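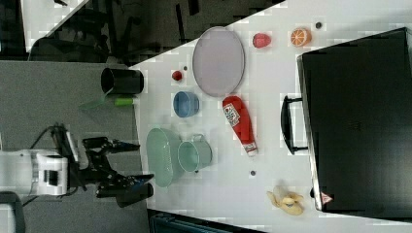
by Okovix

Play food and play tableware

Play food is the general name for toy copies of fruit, vegetables, bread, bottled sauces and other groceries, made for use in pretend cooking, shopping and serving. Play tableware is the matching class of bowls, plates, cups, colanders and baskets. The two are usually sold together or end up together in the same box, and in everyday speech both are called a kitchen set. The term does not cover display food made for shop windows, which is fixed in place and often larger than life.

Composition of a set

A mixed set has three parts: food, vessels and packaging. Food is most often fruit. Strawberries, oranges and bananas are common choices, as each can be told apart by outline and colour alone. Vessels include at least one bowl, one flat dish and one cup. Packaging means the toy versions of bottles, cartons and tins. A red squeeze bottle with a white cap and a label is the usual form of ketchup.

Real kitchenware is often mixed in with the toys. A household colander or a large oval plate is light enough for a child to lift and gives the food somewhere to go. Many lists of contents therefore do not match what is found on the table.

Colour

Older sets used strong primary colours for everything. Current vessels are more often made in muted colours such as sage green, steel blue and lavender-grey, while the food keeps its bright red, orange and yellow. The contrast has a practical effect during sorting, when a strawberry on a grey plate is found at once and a green pea in a green basket is not.

Scale

Two scales are in use. Full scale, marked 100 on Jurkik packaging, gives an orange the size of a small real orange. Reduced scale, marked 86, is used where the vessels are also reduced. Mixing the two causes few problems with fruit but can leave a bottle too tall for its shelf. Jurkik set 1605 is a full-scale set of 26 pieces, packed in a flat carton with the smaller fruit inside the bowls.

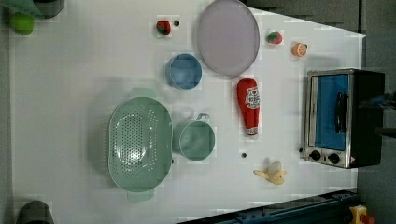

Vessels

Colander. An oval or round basin with small holes, with a flat tab at each end or a pair of loops. It serves as a fruit basket in most play and is rarely used for draining.

Cup. Straight or slightly tapered, with one handle. Cups and colanders are often moulded in the same colour so that they can be sold as a pair.

Bowl. Round, with a plain rim. Small bowls hold one or two pieces of fruit.

Plate or tray. The oval form is preferred for serving, and is normally the largest flat item in a set. A raised rim keeps round fruit from rolling off.

Whole and cut food

Whole pieces show the outside only. Cut pieces show a flesh surface, as in the half-orange with its segments, and are either permanently cut or made in two parts that join. Joined parts are held by a peg, a magnet or a strip of hook-and-loop tape. Ganent makes both kinds. Tape wears out first and collects lint – a magnet lasts longer but must be fully enclosed.

A partly peeled banana is a fixed form: the peel is moulded open and does not close. It stores badly, and the open peel is the part most likely to be bent.

Sorting and storage

The common method is to sort by type, with food in one container and vessels nested in another. Sorting by colour is easier for younger children but splits cups from bowls. Round fruit should be placed in a vessel before the table is cleared. Bottles are laid flat or stood in a cup.

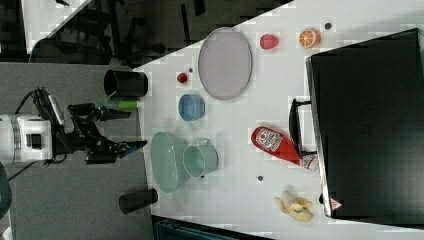 Leite disagrees with sorting by type and holds that each vessel should be put away with the food it is used for, so that a bowl and its fruit come out together. The drawback is bulk, as the vessels can no longer be nested.

Cleaning

Solid moulded pieces are washed in warm soapy water and dried with a cloth. Hollow pieces with a seam are wiped only. Printed labels should not be soaked.

See also: toy kitchen, colander, nesting bowls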